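Chapter 6
The Plate and What Collects On It

Put a plate on a clear table and it is dinner for as long as you keep looking at it. Turn your back and it becomes storage. Coins arrive, then keys, then the small thing with a slot in it that must belong to something. 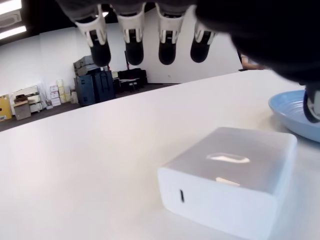 Students on the Dunstan course usually blame the household. This chapter blames the table. A flat white surface makes no demands, and people put down on it whatever they were tired of carrying. In the Sasilside survey, 34 of the 100 homes visited had no table fit to eat at before tea-time, and several could not say where the table was.

We begin with a single pale blue plate, shallow and round, on a white tabletop. Beginners find this insultingly easy. They are asked to keep it empty until the end of the chapter.

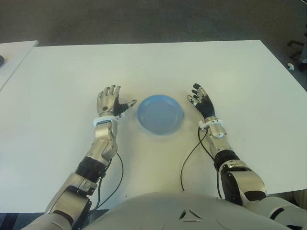 R. Gumon

Before reading on, clear your own table and set out one plate. Note down anything that has to be moved, and where you moved it. "The chair" will be marked as a wrong answer. So will "the other table", which is dealt with in Chapter 7.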